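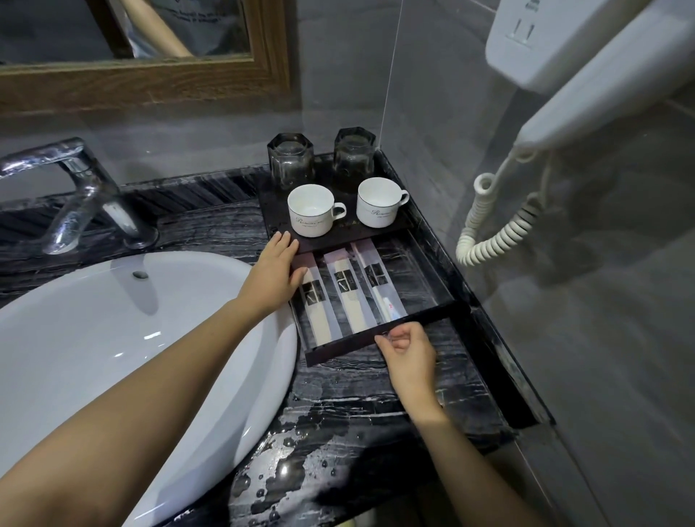 Illon Opens Orders for Skenberg, a Task Library for Robots That Work in Hotel Bathrooms

Illon, a supplier of training material for service robots, today announced that Skenberg is open for orders. Skenberg is a library of first-person recordings of guest room work, together with the software for searching it and a service for adding new tasks on request. The first edition is dedicated to the bathroom. Delivery to customers will begin in September.

The first edition contains 604 hours of recordings, made in 157 guest bathrooms of different layout. The work was done by hand, at normal speed, by people who have experience in hotel housekeeping. The tasks include opening and closing amenity drawers, checking and refilling toothbrush and comb packets, placing cups and tumblers, wiping the counter, cleaning the sink and the faucet, returning the hair dryer to its holder, and folding towels.

In recent years many companies have shown robots that carry things through the corridor of a hotel or ride the elevator. The work inside of the room is a more difficult matter. A bathroom counter is small, and many objects stand close together on it. Glass and dark stone reflect the light, and drops of water on the counter can look like small objects for a camera. A drawer under a tray may have no handle, so the fingers must find the front edge and pull it, while the other hand holds the tray in place. Customers of Illon have reported that such two-handed movements are the part where their robots need the most additional training.

"When we asked robot makers what they are missing, we expected to hear about beds," said Yung-ching Kao, product manager of Skenberg at Illon. "Many of them talked about the drawer with the toothbrushes. It is light, it moves easily, and the packets inside slide when you pull too fast. A person corrects this without thinking. We wanted to record this correction many times, in many rooms, with different people."

What Is Included

Each order of Skenberg contains the following parts.

The recordings. All recordings are taken from the position of the head, with both hands in view for the main part of each task. Faces of persons, including faces in mirrors, are blurred before delivery. Clothing and arms which appear in a mirror are marked as reflection, so that a robot does not learn them as a second pair of hands.

The labels. Every task is divided into short steps, for example "hold tray", "grip drawer edge", "pull", "check packets", "push back". For each step the label tells which hand is used and which object is touched. The list of objects in the first edition has 2,000 entries. Transparent and half-transparent things, such as frosted sleeves, dark glass and clear partitions, have their own group in the list, because many customers want to train for them separately.

Tai. Tai is the search and review tool of Illon. With Tai, a customer can look for a combination of conditions, such as a dark counter, a wet surface and a drawer in the open position, and receive all matching steps in one list. Tai runs on the customer's own computers and does not need a connection to Illon after the installation. A customer who already uses Tai with another Illon library can load Skenberg into the same installation.

Recording on request. If a customer needs a task that is not in the library, Illon can record it. The smallest order is 200 repetitions of one task. The customer may send its own objects, for example a certain type of tray or dispenser, and these will be used in the recording. The customer can decide if the new recordings stay private or become a part of the general library at a lower price.

Tested Together With Soltside

Before the opening of orders, Skenberg was tested by Soltside, a maker of two-armed service robots for hotels and serviced apartments. Soltside used an early version of the library to train its robot for one job, which was the check of amenity drawers between two guests. The robot opens the drawer, looks which packets are there, adds what is missing and closes the drawer again.

"Our engineers had built one bathroom counter in the laboratory and the robot learned this counter very well," said Yu-ting Lo, who is responsible for manipulation at Soltside. "Then we came to a hotel with black stone and a different drawer, and we had to begin again. With the Skenberg material, the robot had already seen a large number of counters before it came to the hotel. We still make adjustments at each new place, but the adjustments are smaller, and one technician can do them."

Soltside also gave critical remarks, and Illon has changed several points as a result. In the early version, the step labels ended when the hand left the object. Soltside asked for the moment after this as well, in order to see whether a cup is standing still or a drawer is coming back open. This moment is now included for all tasks. A second remark was about left-handed work, of which there was too little. Additional recordings with left-handed staff have been made and are included in the first edition.

One limit remains. Skenberg does not contain force measurements. A customer who wants to know how strong a person pulls or presses must collect this information by its own means. Illon is studying a glove with sensors for a later edition, but no decision has been made about it.

Consent and Hotel Privacy

All persons in the recordings have signed an agreement and were paid for their time. Recordings were made in rooms without guests and with the written permission of the hotel. Names of hotels are not given to customers of the library. Where the name or logo of a hotel was printed on cups, towels or packets, it was covered or blurred in the delivered version. Other printed text, such as decoration and product icons, is left as it is.

Price and Availability

Skenberg is offered as a yearly license for companies and as a reduced license for universities. The price depends on the number of developers and is given on request. A trial set with the drawer tasks and a limited version of Tai can be ordered without cost by companies which develop service robots. Orders are accepted from now on, and trial sets are sent out in the order in which requests arrive.

The second edition, for the bed and desk area, is in preparation. Owners of a license for the first edition will receive it at a reduced price.

About Illon

Illon makes recordings, labels and software for the training of service robots. Its customers are robot makers, research groups and operators of buildings.

Press contact: Yung-ching Kao, Illon, Skenberg product team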